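Costano hand-held gripper, two months in

We bought two of these from Samumance in September to replace our Babalola units, and have used them mostly for clothes folding. The Costano is easier on the wrist over a long session. Ours have logged 1,877 grasps between them, and 12 failed to save.

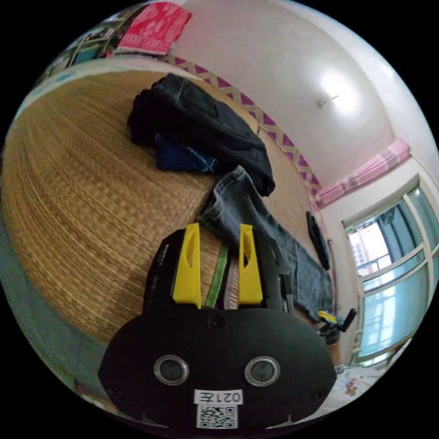

Costano on the clothes task, yellow fingers fitted.

Jeans are fine. Thin cotton is harder, and the Babalola still picks up a single layer more cleanly. Spare fingers took ages to arrive. The screws needed tightening after the first week.

Good for the money at £127. I'd buy it again, with spares in the same order.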